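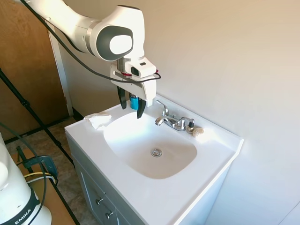
Trernby Mileage Tracker: Two Months of Deliveries, One Very Happy Driver

Okay so I have been meaning to write this one up for a while, and a bunch of you kept asking in the comments what I use to keep track of my miles. I drive for a couple of the delivery apps, mostly dinner shifts, and for the longest time my "system" was a notebook in the door pocket and a lot of guessing. Then I put Trernby on my phone and wow, what a difference!

The setup took me six minutes, and part of that was hunting for my plate number. You put in your car, pick which apps you drive for, and say whether you want it to start on its own when the car moves or only when you tap the button. I went with the button the first week and switched to automatic after I forgot to tap it on three shifts (my fault, I was hungry). Automatic has been great. It caught every trip, even the little hop between the taco place and the apartments behind it.

What I love most is the split screen at the end of a shift. On the left you get your miles with an order in the car, on the right the miles you drove waiting around or heading back to the busy part of town. I had no idea how much I was driving empty! My first full month came to 342 miles with no order on board, and seeing that number made me change where I park between pings.

The export is nice too - one tap and you get a plain spreadsheet with date, start, stop and purpose. You can add tolls and parking by hand, and it lets you snap the receipt right there.

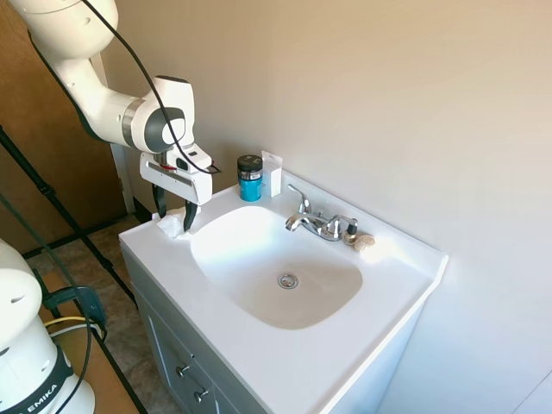

Kikasdale, Nov 4, 2022

Quick update now that I have done a couple of longer runs with it. I took a block of catering orders out to Prarngate, where the signal drops as soon as you pass the water tower, and I figured the log would have a big hole in it. Nope! It kept recording and filled in the map once I was back in range. I checked it against my odometer and the two matched to the mile.

Battery is the one thing I would warn you about. It eats more than I would like, so bring a car charger. I use a Zürcher plug with two ports and it keeps up fine, even with the map open and music going. Also, the dark mode is really only half dark. The trip list is easy on the eyes but the settings page is still bright white, and at night that is no fun at all.

If you work more than one app at once, look in settings for "overlap" and turn it on, otherwise it asks you after every drop-off which app the trip was for. With it on, you can sort them all out at home on the couch - so much better.

The free version stops saving trips after a certain point each month, and I hit that fast, so I pay for it now and I am glad I do. I will keep it running through November and post my numbers when the month closes.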